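Support > Seating > Recliners > Ticket 2215

May 2026
Posted by Impi Ojala

Two brown recliner sofas, the Undine model, grayish-brown soft fabric. Complaint is pink fluff from the cushions getting into the seat and the footrest sticking on one of them. Logging as I go, sorry for typos.

Tried so far:

1. Pulled the pink cushions off, vacuumed the seat gap with the crevice tool. Got a lot of lint, one pen cap. Footrest still sticks, same spot. The pale pink fabric creases as soon as you pinch it.

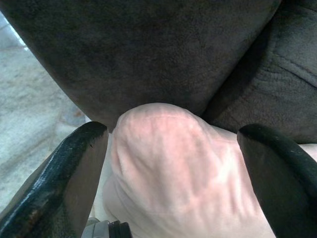

2. Checked the lever cable on the sticky one. Seated fine at both ends. Put a drop of Sorensen dry lube on the pivots -- 4 pivots, not 3 like the sheet says. Better going out, still catches coming back.

3. Brushed the fabric down with a dry brush. Fluff comes off if you go with the nap, againts it just mats. Washed one pink cover in April and it shed more, so no more washing till I hear back.

Coffee table stays where it is, between the two sofas, footrest clears it. Measured twice.

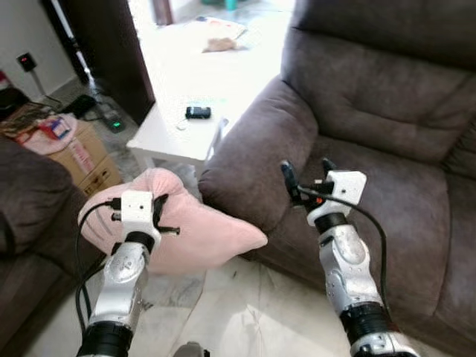 Next up is tipping the bad one on its back to look at the return spring. Need a second pair of hands for that. If the spring is stretched please send the Drava kit, part 3000, not the Bokus one -- teh hooks are too short.

Status: open, waiting on parts desk.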